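4.2 Finger geometry and wrist view on soft accessories

The rigid-object trials in Section 4.1 showed little difference between the two finger sets once the closing force had been matched. We therefore repeated the comparison on soft items, where the finger has to gather material before it can hold it. The two sets were the Nikgate finger, a flat-bodied part that tapers to a narrow tip and has a triangular opening through its middle, and the Mugo finger, a solid pad of constant width. Both fit the same Flotix parallel gripper without an adapter, and the controller settings were left unchanged between sets.

All trials were run on the tabletop station at the Fevstead site. The arm was teleoperated by one operator for the approach and then handed over to a fixed closing routine. The routine closes the fingers at constant speed until the motor current passes a threshold, holds for one second, and lifts the item by 145 mm. A grasp was counted as good if the item was still held at the end of the lift. A grasp that held only a cord, strap or ring was scored separately as a partial grasp, as the main body of the item was then free to swing and its position could not be predicted from the gripper pose.

Each finger set was used for 40 trials. Items were dropped onto the table by hand from a low height before each trial, with no attempt to arrange them. The operator was told to aim for fabric in the main body of the item and to avoid hard parts where possible, but was free to choose the approach angle. Only the wrist camera view was shown during the approach. The overhead camera recorded every trial but its display was turned off, so that the operator's choices would depend on what the fingers left visible.

The choice of a wrist-only view matters for the finger comparison. On this gripper the camera looks down along the fingers, and the near finger covers a large part of the image at every opening width. With the Mugo set the covered area is a plain block, and the operator loses sight of the material directly behind the pad during the last part of the approach. The opening in the Nikgate finger was made to reduce weight, but it also lets a small part of the background through. Figure 5 shows the wrist view with the Nikgate finger in contact with a fabric item.
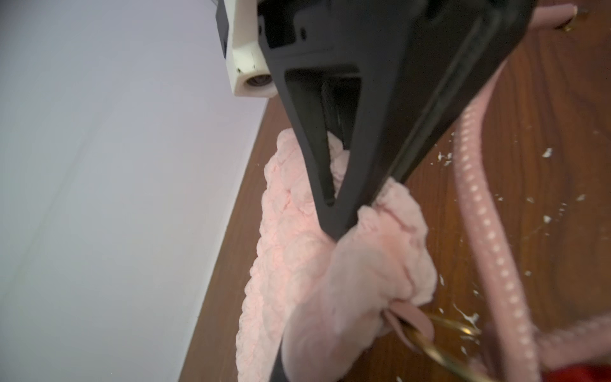 Figure 5. Wrist camera view of the Nikgate finger with its tip in the folds of a pink textured fabric item. A patch of the fabric shows through the lower point of the triangular opening.

Two features of this view came up repeatedly when we reviewed the recordings. First, the tip itself is hidden by the folds, so the depth of the grasp has to be judged from the shape of the gathered material next to it. Second, the useful part of the opening is small. The upper part of the recess is taken up by the slotted rail of the inner mechanism, and only the lower point gives a view of the item. The operator, Esther Were, reported using this region mainly as a check that fabric was still under the finger, and using the edges of the finger for all lateral corrections.

The Nikgate set gave 31 good grasps, six partial grasps and three failures. The Mugo set gave 24 good grasps, five partial grasps and 11 failures. Most of the Mugo failures were of one kind: the pads closed above the fabric, pressed it flat and slid off during the lift. The narrow Nikgate tip tended to push into the material and gather a fold before the current threshold was reached. The three Nikgate failures were all releases during the hold, in which a thin fold worked loose from the tip.

The number of partial grasps was nearly the same for both sets, which suggests that they depend more on the item than on the finger. Cords and straps often lie close to the main body after a drop, and a cord that passes behind the near finger is difficult to follow in the wrist view. In four of the 11 partial grasps, the overhead recording showed the cord clearly at a time when it was hidden from the operator. A second view would probably have prevented these, although we did not test this.

We also looked at whether the opening could help an automatic grasp check. A fixed mask was drawn over the lower point of the triangle and the mean color inside it was compared with the color of the bare table. On 1000 frames drawn from the Nikgate trials, the check agreed with a manual label in most cases when the fabric was pale or strongly colored. It did poorly on brown and tan items, where fabric and table gave similar values. The mask also has to be redrawn whenever the camera mount is removed - a shift of 10 pixels was enough to bring the edge of the finger into the region.

The results favor the tapered finger for items of this type, with two limits. The closing threshold was tuned on the Mugo set in April and then reused, and a lower value might reduce the releases seen with the Nikgate tip. In addition, a single operator ran all trials in a fixed order, Mugo first, so some of the difference may come from practice. Section 4.3 repeats the closing routine without teleoperation, using recorded approach paths for both finger sets.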